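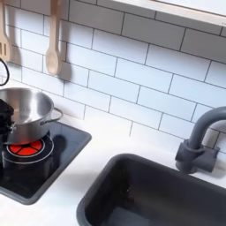 One student's comment on last term's version of this unit was that the section on call centers spent too long on passwords and not long enough on the person who picks up the phone. That was fair, so the order has changed. Passwords are now in the reading.

## Unit 10: Verifying callers

Reading before class: the Ollano case packet, pages on phone fraud only. Skip the appendix on card readers.

### Why the phone channel is a problem

A branch teller can look at an ID. The website can ask for a code. A phone agent has a voice, a number on a screen and whatever the caller is willing to say. The number on the screen can be faked, and this is cheap to do.

Most phone systems still lean on "something you know": date of birth, last four digits, mother's maiden name. Much of this has leaked in past breaches or can be read off a social media page. Treat it as a way to find the right account. It does not prove who is calling.

### Case: Ollano

Ollano is a small lender with one call center, run under contract by Jaltadgate. In October it reviewed 1435 calls in which the caller asked to change a phone number, mailing address or email. In 274 of them the agent skipped at least one required step.

Points to note:

- The skipped step was usually the callback to the old number.
- Skips went up late in the shift, after 4 p.m.
- Agents were graded on call length. The callback added time and counted against them.
- A skipped step is not the same as fraud. The review did not measure losses.

We will come back to the grading problem in Unit 11.

### Terms

**Callback:** the agent hangs up and calls the number already on file.

**Step-up check:** a second check used only when the request is risky. Reading out a balance may not need one. Changing a phone number does.

**Hold period:** a delay between a contact change and the first large transfer. Ollano uses 2 business days.
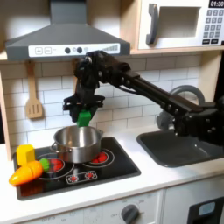 *Robot arm holding a green block over a pot in a play kitchen.*

### Recording and storage

Call recordings often hold card numbers and full account details, so they need the same protection as the database. Ask who can play them back, how long they are kept and where the copies go. Dromamgate, the second vendor in the packet, stores recordings for Ollano but does not control who at Jaltadgate can open them. Find the clause that covers this. It is short and easy to miss.

### For next time

Write one page on the Sarıgül branch memo. Which requests in it should trigger a step-up check, and what should the agent do when the callback goes unanswered? Bring a printed copy.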